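Open day at the Drestent paper works, Urach
2019-08-17

The Drestent works opens to the public one Saturday a year, and I had missed the last two. This time I took the early bus and was at the gate by nine. Entry was free, but you had to sign in and leave your bag in a locker.

We went round in groups of 20. Our guide was Nurhan Soylu, who has worked on the coating line for most of her career and knew where every pipe went. She started us in the yard, where the pulp comes in as baled sheets. The works makes board for cups and food trays, plus a smaller amount of tissue, and buys all of its pulp from outside. The old stock tower is still standing but has not been used in years.

The board machine was running. It is 59 meters long and very loud, and we were given earplugs at the door. You walk along the dry end on a raised path and can see the sheet coming off the last cylinders. A full reel weighs around 3,000 kilos. The crane driver moved one while we stood there, which took longer than I expected, and then they had to stop for a phone call about a truck.

Coating was closed to us except through a window. Nurhan explained the two types of lining they use, and why one of them is harder to separate when the cup gets recycled. A man in our group asked several questions about starch. I did not follow all of it.

After the lab there was a short talk by Kai-wen Yau on what happens to food packaging after people are done with it. He covered sorting, and how much of a household bin could be kept out of the trash with very little work. Food left in the containers is the main problem, he said - more than the lining. 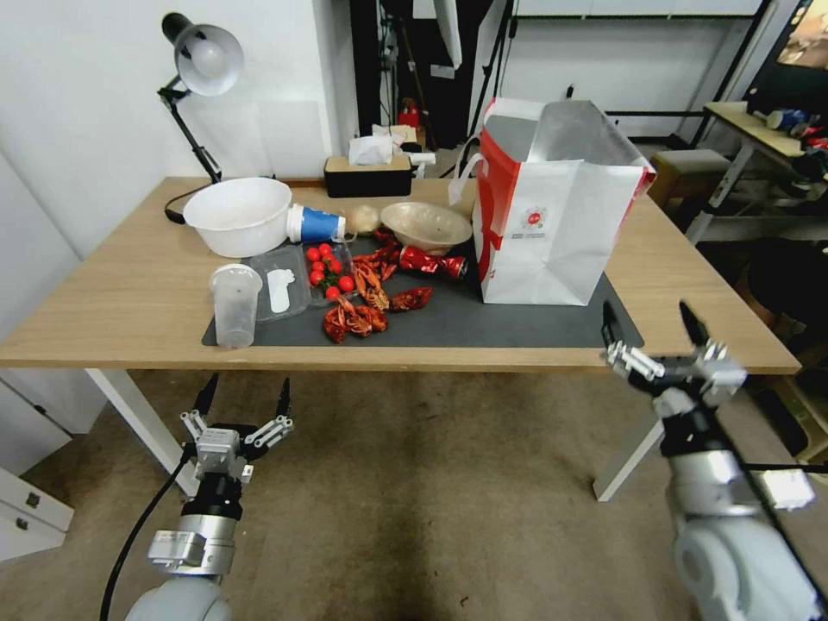 A mix of food, containers and trash on the table, with a paper cup on its side.

Lunch was soup and bread in the canteen, paid in cash. The small museum room next door has sample books from the old Jillulgate mill, and item 266 in the case is a hand-cut watermark mold with one corner missing. I would have liked more time there.

The last tour left at three. Parking was full by eleven, so take the bus if you go. The stop is across from the main gate.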